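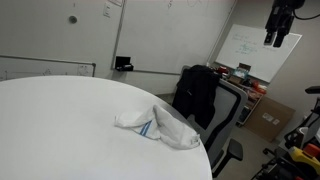

Getting old marker off a whiteboard and not ruining a white table in the process

Posted by stivelwood_desk, 26 Aug 2022

Hi all! We've got a shared workroom with whiteboards on more than one wall and a big round white table in the middle that everybody piles their stuff on. The boards have those faint lines that stay behind after you erase (old sketches and diagrams, mostly) and I'd love to have them clean before we get busy in September. I've been going at it with the little black eraser from the tray and a cloth towel, the white kind with a blue stripe, and all I do is push gray around. Then I drop the towel on the table, and I'm scared the ink will come off on the top. What do you use on the boards, and is the same stuff OK for the table? One board still has notes in teal marker that have to stay, so nothing that drips please.

skatis_fan

Rubbing alcohol on a clean cloth, works every time for me. Put it on the cloth and don't spray the board. Do a patch the size of your hand, then flip to a clean side of the cloth, that's the part people skip and then they get the gray smear you're talking about. I went through 2 towels on our big board, and it took 3 passes before the worst corner came clean. Finish with plain water and dry it off. For the notes, take a picture with your phone first, just in case, and stop well short of them.

On the table I'd stick with dish soap and warm water. Alcohol can dull some finishes and I don't know what yours is. Try it underneath first if you have to.

cozma77

just buy new boards lol. ours were 300 for the pair and I never looked back

marker_mom

Agree with the alcohol! If you don't have any, trace over the old line with a fresh dry-erase marker and wipe it right away, the new ink loosens the old (sounds backwards, I know). Slow for a whole wall but great for a few stubborn lines. And wash the eraser or get another one, a dirty one puts it all back. Oh, and hang that towel up somewhere between rounds so it stays off the table.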